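Cleaning and Resetting a Glass Desk

This guidance applies to the glass-topped desks in the shared offices on the ground and first floors of Tindall House. It was drawn up by Denise Pickering (Facilities) and revised in June to include the section on papers and small bottles. Staff who look after their own desk should follow the same steps as the cleaning team.

## What you will need

- 2 microfibre cloths, one for washing and one for drying
- a spray bottle holding 300 ml of clean water with a few drops of washing-up liquid
- a soft, dry brush for dust
- a shallow tray for papers and loose items
- reusable cable ties

Do not use scouring pads, cream cleaners or paper towels on the glass. Screen wipes are kept in the stationery cupboard and are for screens only.

## Before you start

Switch off the monitor at the button and at the wall. Allow it to cool before touching the screen. If the desk is used by more than one person, check the booking sheet and leave a note on the chair so that the next user knows the desk is being cleaned.

Drinks should be taken to the kitchen before any spraying begins.

## Step 1: Clear the papers

Collect all loose sheets and sort them before they go into the tray. Personal papers are to be placed face down. Anything with a name or account number on it that has been left overnight goes to Howard Yeoman in Room 2, who will return it to its owner.

Printer reports and test sheets build up quickly on desks close to a shared printer. Keep the most recent copy of each and recycle the rest. 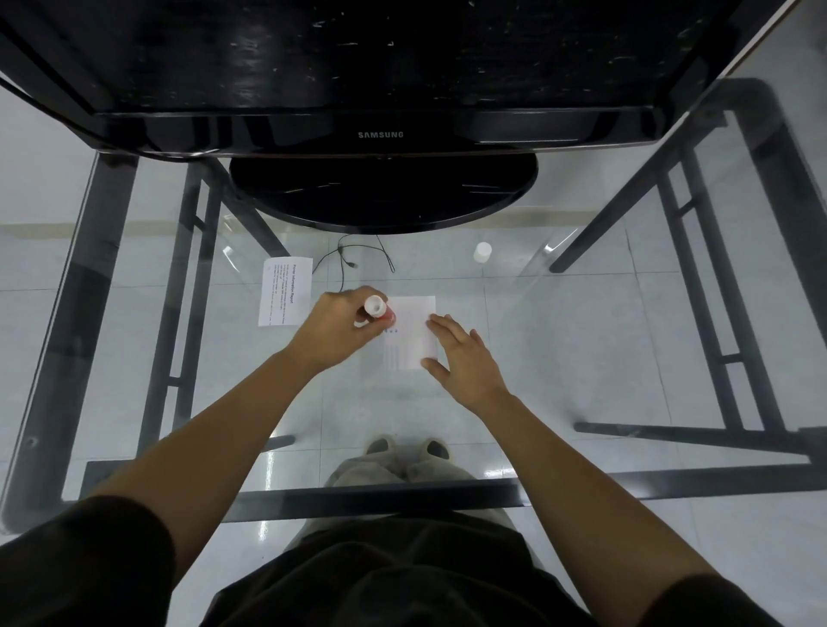
Small bottles should be dealt with at the same time as the papers. Correction fluid, ink, glue and similar products leave marks on glass that are difficult to remove, and a drip on a printed sheet will often spoil it. If a bottle must be used at the desk, finish the task first and put the cap back on firmly before any cleaning starts. With a bottle tilted over a small sheet, as it is on this desk, the free hand should stay flat at the edge of the paper to keep it still. The larger sheet headed "Printer Information Report" would be moved to the tray before the spray is brought out.

## Step 2: Dust the monitor and its base

Brush the top of the monitor from the centre outwards, then the lower edge of the screen surround. Glossy plastic shows every speck and scratches easily, so use light strokes and shake the brush often. Lift the monitor with both hands, holding the stand and never the screen, and set it to one side on a folded cloth. Wipe the base and the glass where it stood.

Scratches already present should be reported on the desk record. Do not try to polish them out.

## Step 3: Wash the glass

Spray the cloth, never the desk. Work from the back to the front in straight, overlapping strokes and dry each section before moving to the next. The underside needs the same treatment once a month, as finger marks there show through the top.

## Step 4: Frame and floor

Wipe the metal legs and rails with the damp cloth and dry them at once. Check that the fixings are tight. If a screw is missing, tell Liam Bramwell, who holds the spares.

Everything under a clear desk is on view. Pick up small items from the floor, coil any trailing cable loosely and fasten it to a rear leg. Unidentified bottles or medicines are to be handed in at reception and must not be thrown away.

## Step 5: Put the desk back in order

Return the monitor to its place, reconnect it and check that it switches on. Replace the papers in a single pile, then sign and date the desk record.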